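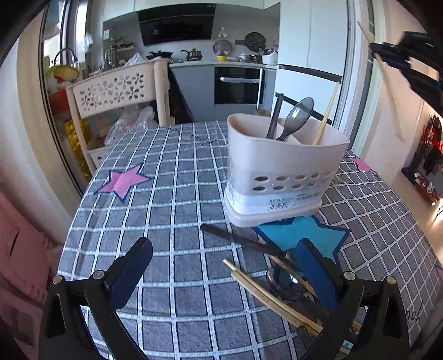
skida_bleachers wrote:
Not buying the Akamis attendance number. They announced 1,289 for the April doubleheader and I had half a section to myself.

Listari31 replied:
Tickets sold, same as everybody in the league does it. Season plans count even if you stay home.

skida_bleachers wrote:
Then call it tickets sold. Mnguni put out 940 and their park looked fuller.

leftfield5 replied:
Disagree - you sit down the third base line, in the sun. The shade side was packed by the second inning.

skida_bleachers wrote:
Packed for game one, maybe. I'd still like to see the turnstile count.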